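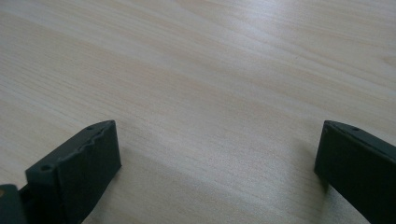
11/23/21

Hide glue batches, continued from July. Si-eun wanted to know whether the old jar from Burneo is still worth using or whether we should bin it and go over to the Altıntaş pearls for all the chair work.

Soaked both overnight in cold water, same jars, same shelf. The Burneo granules had swelled evenly by morning. The Altıntaş pearls still had a hard center, so they went back for another two hours and were fine after that. Note for next time – start the pearls before lunch the day before.

Heated both in the Kukico pot. The dial on it reads low, so go by the thermometer and ignore the numbers on the front. Rostyslav let the first Burneo batch get too hot while he was on the phone with Pullville about the spindle blanks. It smelled bad and went stringy. Thrown out, not counted. Second batch was OK.

Rub joints in beech offcuts, no clamps, left until after 4. Broke them over the edge of the vise with the spring scale hooked on the free end. Best pull for Burneo was 293, best for Altıntaş was 592, both in newtons. Some of the Burneo joints let go along the glue line with hardly any fiber on them. The Altıntaş ones mostly took wood with them. I planed the second lot of offcuts myself and the first lot came off the machine, so the surfaces were not the same and the gap may be smaller than it looks. Needs doing again with everything hand planed.

Open time was short for both. Shop was cold, almost 54 F at the bench when I started. Warm the parts first. Remzi says a pinch of urea will buy more time but I don't want to change two things at once.

Blank delivery from Pullville is late again. Ozan has the order sheet.

To do:
Repeat Burneo with fresh offcuts
Label the jars with the date opened
Ask Tarık if he wants the leftover pearls for his veneer panel
Get a lid for the pot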